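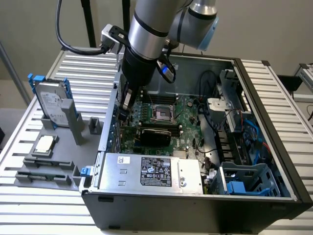

Second arm for the PC bench, what would you budget?

tornslot
We're planning next year's spend at the Cidilville shop and I get one shot at the list. Trudo quoted me a second arm plus gripper, 19 weeks out. I'd also like more printed fixtures — they cost us some 220 bucks a set and I always want one more.

mekka_b
Skip the arm! Put it all into fixtures and spare fingers.

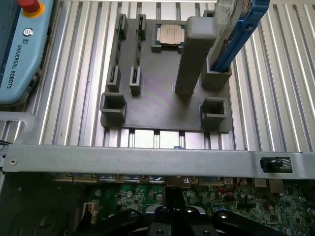

tornslot
Tempting, but one arm means one bench, and I've got RAM, CPUs and drives all waiting their turn on it.

oldrail
Disagree with mekka. Fixtures are cheap, get five sets AND the arm. Väisänen was quicker than Trudo for us, fwiw.

mekka_b
Quicker, sure, but they billed us 500 extra for cables. Ask Illuler too.

tornslot
Will do, list is due in October.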